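Keeping a camera dry on foggy mornings

Fog is harder on camera gear than light rain. Rain you can see and shelter from, but fog settles on every surface at once and gets into the gaps around dials and battery doors. Most of the trouble can be avoided with things already in the kitchen drawer.

Leave the camera in its bag by the back door overnight, so it is close to the outside temperature before you start. A camera carried straight out of a heated room will usually cope, but one carried back in will fog up in seconds. Before coming inside, seal it in a zip-lock bag with the air pressed out. The moisture then forms on the plastic. Leave it shut for 2 hours – longer in July, when the house is warm and the garden is near freezing.

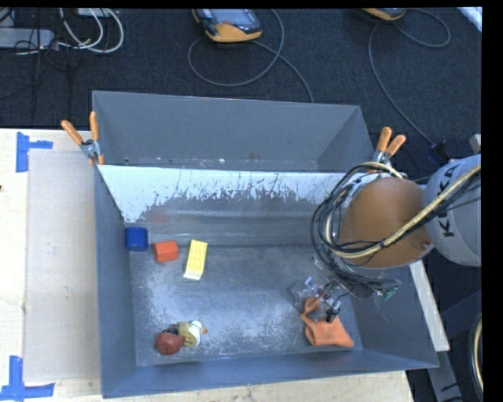
Marion Buchanan

Take the memory card out before you seal the bag if you want to look at your pictures over breakfast.

For the lens, use a clean cotton handkerchief that has been washed without fabric softener. Softener leaves a film that smears. Blot the drops first, then wipe from the middle outwards. Paper towel is fine for the tripod legs but too rough for glass.

A shower cap from a motel makes a good cover while you wait for the light. Cut a small hole for the lens and hold it in place with a rubber band.

Silica gel sachets can be used again. Spread them on a baking tray and dry them in a very low oven, checking that the packets are paper or cloth and will stand the heat. Mine go into a jam jar with a tight lid as soon as they have cooled, and 5 of them fit in the side pocket of my bag.

Tripods get forgotten. Pull out every leg section, wipe it down and leave the whole thing standing open overnight in the laundry. If there is grit in the twist locks, undo them and rinse the threads in tap water – no oil, as it only holds the sand.

Updated 29/04/2025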